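I've had the Rivik gripper kit on my bench since January, and I wanted to love it. Setup took one evening, the fingers line up nicely, and for the first 109 cycles I was telling everybody to buy one! Then it started losing its grip in midair - no warning, no error code, the log just said "holding" while the part was on its way to the floor.

My test job is flower arranging, fake tulips into a glass vase, and thin stems are mean to any gripper. Still, the old Ilano fingers I had before managed it fine.

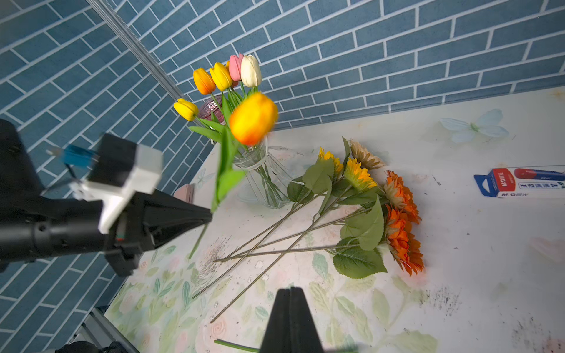 So is it the fingers or the force sensor? The force sensor, which drifts as the motor warms up and ends up reading a grip that has already gone slack.

Usha Pai at Rivik support was lovely and sent new firmware (build 2828), and drops went from 4 a session down to one or two. Better, but I wouldn't let it carry anything breakable, and I keep my hands well clear when it re-grips, because it snaps shut hard. For $193 I can live with that on fake flowers. For glassware - no way, get the Tustance and pay the extra.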